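Learning to sleep in a small town

2022-11-03

I moved from the capital to Bedia in March, and for the first weeks I slept very badly. This was a surprise for me. In the city I lived above a bus stop and slept like a stone. Here the night is so quiet that I could hear the refrigerator in the kitchen thinking about whether to start.

My neighbor Citlali Becerra told me it is normal. She also came from a big city, eleven years before me, and she said that the ear keeps looking for the noise it knows. She used to leave the radio on very low, between two stations. I tried it, but I began to listen to the noise as if somebody would soon speak in it, and that was worse.

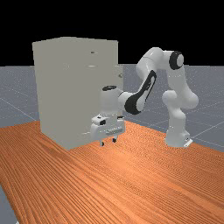
So I started to walk in the evening. There is a path that goes from the church down to the river and then along the water to Usteren, the next village. I do not go the whole way. I turn back at the second bridge, where there is a bench with one missing board, and usually I am home before ten. In the beginning I walked fast, as I did in the city when I was going to work. An old man with a dog passed me three evenings in the same week and on the third he asked me if I was late for something.

That was Crisóforo Villaseñor. He has lived in Bedia all his life and he knows the name of every field. I did not know that fields had names. The one behind my house is called Nava, and it is written like this on the old maps too, with a capital letter, as if it were a city. Now when the fog lies on it in the morning I say to my mother on the phone that Nava has disappeared again, and she does not understand me.

I want to write also about the bell, because everyone who visits me asks. It rings every hour, also at night, and at three o'clock in the morning three strokes are very clear. My sister stayed here in the summer and put a pillow on her head. For me the bell was the first thing that helped. I would wake up, hear it, and know how much of the night was left. I stopped looking at my telephone. I keep it now in the hall, and I bought an alarm clock in the shop at Rostau, a green one which is a little too loud.

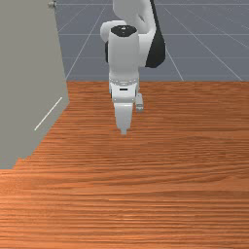 The clock loses two minutes every week. I correct it with the bell, though Crisóforo says the bell is not exact either.

In September I began to wake up less. I cannot say on which night it changed. Maybe it was the walking, or the cooler air, or I was only tired from carrying wood for the winter. The doctor in Rostau, when I went to her for my knee, said that a person needs half a year to learn a new bed. I liked this sentence and I wrote it on the calendar in the kitchen.

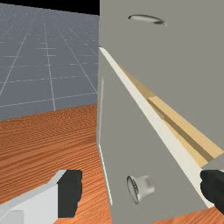
What I do now in the evening

I eat early, mostly soup. I go out with the good shoes if it is dry and with the ugly ones if it rained. When I come back I open the bedroom window for a quarter of an hour and I read in the kitchen, on paper. At the moment it is a long novel about a family of millers, 265 pages, and I am on page 134. It is not very exciting and for this purpose I recommend it.

If I wake up anyway, I stay in bed until the bell has rung. If I am still awake at the next one, I get up and drink some warm milk. Last week this happened only once, and it was the night when the wind took the lid of my rain barrel and carried it into Citlali's garden. She brought it back before breakfast and asked how I had slept.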